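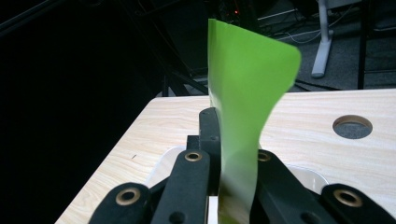 Green sheet, black fingers, one very happy builder.

The hand gripper can hold a floppy sheet! I have been wanting to write that sentence since December, so please let me enjoy it for a minute.

If you're new around here, I've been building a hand-held gripper on evenings and weekends at the Koltomstead shared workshop. It is called Fodor (every build on my bench gets a name, and the one before it was Dukia, may its hinges rest in peace). You hold it, you work the fingers, a camera looks down over the jaws and records what they see. Later the plan is to put the same fingers on a small arm and let the arm have a go at the same jobs.

Boxes and blocks were easy. Thin stuff was miserable. Dukia had fingers that swung in on a single pivot, so the tips met first and everything behind them stayed open, and a sheet would pinch at one spot and spin around like a weathervane. I tried foam on the tips, I tried rubber bands, I tried a really ugly thing with tape that I'm not going to describe.

Fodor has linkage arms on both sides, and I drew them so the faces stay parallel all the way in. I changed the arm length by what felt like nothing and the whole motion got better. I love it when geometry does that! The brass rings at the joints are my favorite bit, and yes, part of that is because they look so good against the matte black. I kept the white plastic behind the arms because I had plenty left on the spool and I like seeing which layer is which.

The bright green sheet is a great test piece. It curls whichever way it likes, and the color is so loud that it's easy to pick out in the recordings, even with the far side of the room dark.

Still on the list: the pads want a bit more grip near the bottom, and the recorder (an old Stalov unit I got secondhand) fills up faster than I'd like. I have 444 clips on it now and I'm hoping for 3000 before I try any training, so I'd better get comfortable on that stool. I'm also going to redraw the pads with slots in them so I can swap surfaces without taking the arms off, and if that prints well I'll put the files up here.

Next try is cloth. I have a pile of old dish towels ready to go and I can't wait!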